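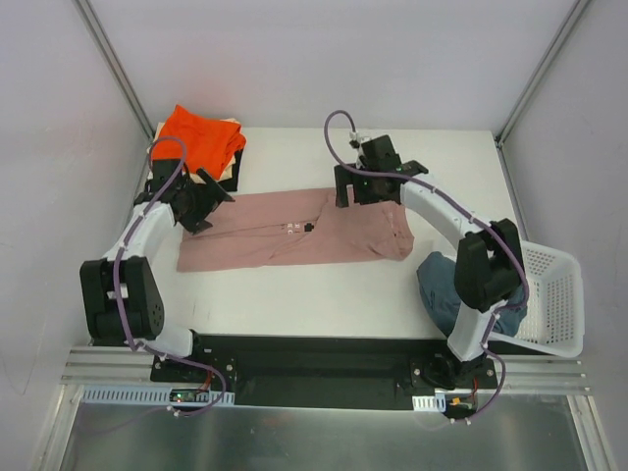

Winter Clothing Swap: What to Bring and How It Works

The winter swap is back at the Dorby Community Hall this year, after a season off while the floor was being redone. Doors open at 10 in the morning and we close at 2. Drop-off is the evening before, and again for the first hour on the day, though the early drop-off is much easier on the people doing the sorting.

For anyone who hasn't been before: you bring clean clothes you no longer wear, and you get one token per item, up to a limit of 13. Each token is good for one piece from the tables. Coats and boots take two tokens. If you have nothing to bring, come anyway during the last hour, when the tokens are put away and everything left is free.

Last August's summer swap brought in some 400 pieces, and most of them went home with someone. What was left over at the end was largely adult T-shirts with company logos on them. Please leave those at home this time. We also had more baby clothes under six months than we could use, and almost nothing for children between eight and twelve. If you have kids who just outgrew that range, those are the sizes people ask for first.

What we take: sweaters, pants, skirts, dresses, coats, hats, scarves, gloves in pairs, boots and shoes with some life left in them. School uniform pieces are welcome too and will have their own rack by the stage.

What we don't take: underwear, socks, swimsuits, pillows, bedding, or anything with a broken zipper. A missing button is fine if you pin a note to it. Anything that smells of smoke or mothballs will be handed back.

Please fold things before you bring them. Last time a lot of good clothes arrived balled up in trash bags and looked worse than they were. Fold shirts with the sleeves tucked behind, pants in half and then in thirds, and keep sizes together if you can. A strip of masking tape with the size on it helps when the label has been cut out.

The mending table will be on the left as you come in. It can handle hems, buttons and small holes while you wait. The machine there doesn't cope with denim or leather, so bring those for advice only. Thread is provided in the usual colors, but if you need a match for something unusual, bring your own.

Wróbel Bakery on Mill Street is sending rolls and poppy seed cake again. Coffee and tea are by donation, and the money goes toward the hall's heating bill. Bring your own cup if you remember.

A word on parking. The lot behind the hall is small and the spaces by the side door are kept for people who have trouble walking. Everyone else should use the street or the Parkeleo lot across from the library. The walk over takes a few minutes, and the path was still icy at the bottom when we checked on January 21, 2024, so wear proper shoes.

Clothes still on the tables at closing will be boxed up and sent to the Clullia thrift store, which has agreed to take all of it except shoes. If you want an item back in case it isn't picked, write your name on the tape and collect it before we close. We can't store anything overnight.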